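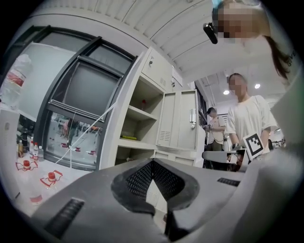 Leaning in, Javdale.

Storing Water at Home: Frequently Asked Questions

Ledon Household Supply, Javdale store

How much water should I keep?
A gallon per person per day is the usual advice. Most people start with three days' worth and work up to two weeks. The dog counts as a person and has probably told you so.

Does water expire?
Clean water in a clean, sealed container doesn't go bad the way milk does. It can go flat and pick up a taste from whatever it sits beside. We suggest swapping out home-filled jugs every six months.

Where should I put it?
Somewhere cool, dark and low. Water weighs over eight pounds a gallon, and the shelf above your bed has enough to worry about.

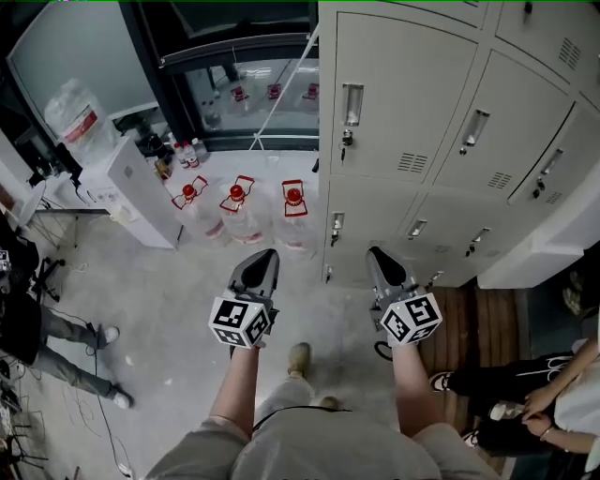

Keep it away from gasoline, paint and pesticides too. Plastic lets fumes through, and there's no good way to get the taste out afterward.

Can I reuse milk jugs?
Please don't. You will never get all the milk out – we've met people who were sure they had.

Do you deliver?
Yes, within 22 miles of the store. Orders over 300 pounds need a ground-floor drop. Our driver is strong but has opinions about stairs.

Can I return a jug I've filled?
No. Empty and unused, with the receipt, is fine.

Last updated Nov 21, 2025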